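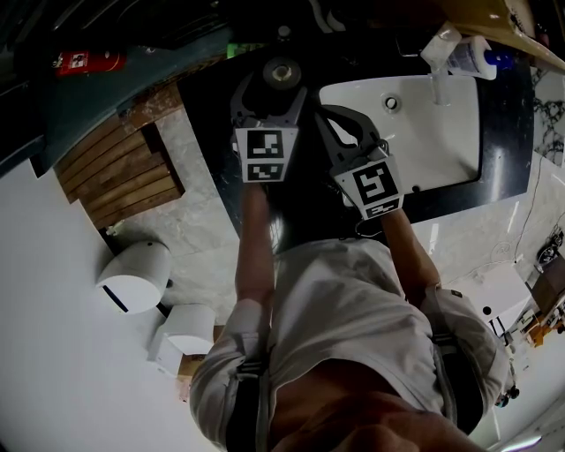
Sealing around a drop-in sink on a dark counter - silicone or something else?

tilebound
Posted in Kitchen and Bath, 7:40 pm

Moving into the last stretch of a bathroom redo and I want opinions before I buy anything. The counter is black and polished, the basin is white and rectangular. The old bead had gone yellow and was letting go along the back, so I cut it all out with a plastic scraper and wiped down with alcohol.

The store in Jaltlow has clear 100 percent silicone, white "kitchen and bath" latex, and a hybrid that costs twice as much. The guy at the counter told me to get the latex because it cleans up with water. My neighbor says latex will be moldy by fall.

Also, do I need to do anything special for the stone? I don't know what it is. It was in the house when we bought it. Could be granite, could be something man-made.

marlpit
Clear silicone, neutral cure. Don't use the kind that smells like vinegar until you know what the stone is. The acid can etch marble and some limestones, and some black "granites" are not as tough as people think. The neutral cure stuff says so on the tube, usually in small print on the back.

Latex is fine for the joint between a backsplash and painted drywall. I wouldn't put it around a sink.

oldshutoff
Agree on silicone, disagree on clear. Clear shows every bit of dirt that gets trapped under it, and on a black counter you will see a gray line in a year. Use black against the stone or white against the basin. I'd go with white. If the bead wanders a little it just looks like part of the sink.

marlpit
I have had clear in my own kitchen for 4 years and it looks the way it did when I put it in. The dirt gets trapped when people don't clean the joint first. White silicone on a black counter makes a stripe if you aren't good with a caulk gun, and most people aren't.

oldshutoff
That's why you tape it. Tape both sides, run the bead, tool it once, pull the tape while it's still wet. A person who has never held a gun can get a straight line that way.

hensandgravel
Before you seal anything, check that the sink is held down. With a drop-in, the caulk keeps water out but on the lighter ones the clips underneath do the holding. Ours had two clips missing from the day it was installed and the bead kept cracking no matter what we used. I redid it three times before I got under there with a flashlight.

Heavy cast iron or fireclay is a different story, those just sit there.

tilebound
Good call, I will look underneath tomorrow. The basin doesn't rock when I lean on it but I haven't tried very hard.

How do I find out what the stone is?

quarterbend
Pick a spot nobody sees, like the underside of the overhang inside the cabinet. Put a drop of lemon juice on it and leave it a few minutes. If there's a dull mark after you wipe, it has calcite in it and you should keep vinegar, lemon and the acid cure silicone away from it. If nothing happens it's probably granite or quartz.

Don't do this on the top. A friend did it on the top.

For water absorption, put a few drops on a clean area for 20 minutes. If it leaves a darker spot the stone could use a sealer, and do that a day or more before you caulk. Keep the sealer off the strip where the bead goes. Silicone doesn't like to stick to it.

marlpit
Most polished black stone won't need a sealer. It just gets hazy from it.

quarterbend
Most, yes. That's what the water drops are for.

Tistden_reno
I do this for a living, mostly rentals. A few things from the job side:

Take the faucet into account. If there's a gasket or putty under the base and it's been leaking, water runs along the counter under the rim of the sink and you'll blame the bead. Dry everything, run the faucet, and feel around the base with a paper towel.

Don't use plumber's putty on the stone side. The oil in it soaks in and leaves a dark ring you can't get out. There's a stain-free version if you need it for the drain.

Silicone won't stick to old silicone. If you can feel any film left with your fingernail, keep scraping. I paid for a digester gel called Junance once and it worked, but so does a razor held flat and some patience. On polished stone a fresh blade is OK. A nicked one will scratch.

As for color, I use clear. Tenants never notice.

oldshutoff
Tenants never notice because they aren't looking at it for ten years.

larch_106
Can I ask about price? I was quoted $455 by an outfit in Macedo to pull a sink, clean it up, reset it and seal it. Same setup as the OP, bathroom, single basin. Is that normal?

Tistden_reno
Depends what they're doing. If they are replacing the supply lines and the trap too, that's not crazy. For pulling and resetting alone it's high where I am. Ask them to split it out.

hensandgravel
It's an afternoon of work if the shutoffs don't leak. If they do leak, it's a different afternoon.

tilebound
Update. Lemon juice under the overhang did nothing. Water drops left no spot after the full time, so no sealer. All the clips are there but one on the left was loose enough to spin, so I snugged it up by hand and then a quarter turn with the driver.

Faucet base is dry on the paper towel. Got a tube of clear neutral cure and a roll of tape. Sorry oldshutoff.

oldshutoff
It's your counter. Use the tape.

marlpit
Give it a full day before you run water, longer if the room is cold. And put a piece of tape over the faucet handle so everybody in the house remembers.

larch_106
They split it out for me. More than half was "trip and disposal," and I'm keeping the sink. Going to try it myself in April when my brother-in-law is here with his tools.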